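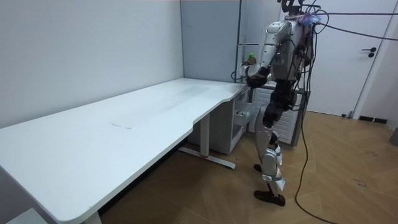
The Kukow long desk in white, in a small room.

Kukow Long Desk, White
From the Zasmont office range

Most desks are a rectangle on legs, and we sell plenty of those too. The Kukow is the one for people who have looked at a straight front edge every working day since January and would like a change. It curves. It dips inward near one end, then widens again at the corner, so you get a place to pull your chair in and a bit of extra desk to put a coffee on.

The top is smooth and white. White shows smudges — we have tried looking at it from other angles and it still does. A damp cloth takes care of most of them. Please don't use scouring powder. We get the emails.

Good to know
Color: white only
Maximum load on top: 50 kg, spread out
Assembly: 2 people, or one very patient one
Item number: 886

The desk ships flat. Measure your stairwell first, then measure it again with the banister in mind. It can stand along a wall or at an angle across the room, if you have the floor for it and enjoy walking around things.

Drawers are sold separately under the Mangundap name. So is the cable tray, which we'd get.

Orders placed through Vusosell by Fri 21 September ship free. After that, the usual freight rates apply.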